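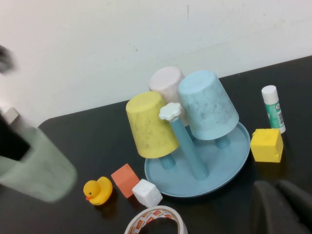

6. Teaching the cup rack chore

Now for the fun part! By this point both arms should be homed and the Stestelik software should show two green status lights. If it doesn't, go back to section 3 before you put anything breakable within reach.

The cup rack is our favorite first chore. It looks like nothing, and any five-year-old can do it, but the arm has to turn a cup upside down, find a short peg it can barely see once the cup is over it, and let go without knocking the neighbors. Get this running and you'll have a real feel for what home robots can and can't do yet.

6.1 Set the rack on the table with the round base flat and the center post clear of both arms' parking spots.

6.2 Use light plastic cups. Pastel ones are fine, but a blue cup on a blue rack is a harder test for the vision software, so save that match for when the basics work.

6.3 Leave a few small things on the table. A sponge cube, a glue stick, a rubber duck, whatever you have. Real counters are messy, and a robot that only works on a bare table isn't much help in a kitchen.

Note: Keep the clutter low near the base plate. A tall item can catch the gripper on its way down.

6.4 Put on the lead handles and guide one arm through the whole move, from picking up the cup to releasing it over a peg. Go slower than feels natural. Press Save after each good run and Discard after each bad one.

6.5 Record at least 191 runs, swapping cup colors and moving the rack a little as you go. Yes, it's a lot! Sumathi Rai on our Disau test team got through hers in almost 3 hours, and she stopped for lunch.

6.6 Choose Train, then Try It. Stay beside the stop button for the first 11 tries.

CAUTION: Keep hands, sleeves and hair out of the space between the two arms whenever Try It is on. Never reach in to straighten a cup. Press Stop first.

What to expect: a cup may end up leaning on its peg. We count a leaning cup as placed if it stays put after the gripper opens. The arm will still miss sometimes, and it's far slower than you are. Glass and heavy mugs are not supported in this release.

6.7 If the gripper squeezes a cup out of shape, lower Grip Force one step and repeat 6.6.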